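Drelutent (simulation kit)
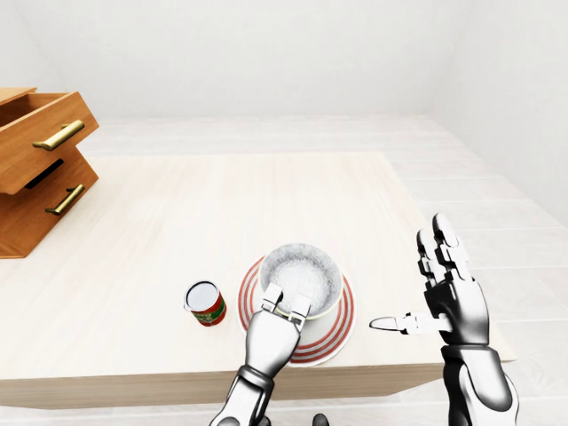

Drelutent is a software kit for practising two-handed robot work in a simulated home, published by the Fullthorpe firm Pravero. It was written by Faizal Ngui, who wanted students to be able to try kitchen jobs without access to a real machine, and it has won a loyal following for how much it packs into a small download. The user works from the robot's side of a pale wooden table, with both silver hands in view, and each job is built from ordinary household things. In the bowl task the left hand takes hold of a white bowl standing on a red-ringed plate, while the right stays open and free. The grainy white filling is a lovely bit of rendering - it sparkles - and the drawer unit at the side has brass-coloured bar handles.

Contents

The standard edition has 40 tasks in 5 rooms. A second edition, released in September, added the Kopecký pack, a set of harder drawer and lid tasks named after the street where Pravero has its office. Both editions share the same saved files.

Reception

Reviewers have praised the hand controls, which are quick to learn and a real pleasure once the thumb is mastered. Complaints centre on the printed manual and the slow loading of larger rooms. The users' forum had 2170 members at the last count.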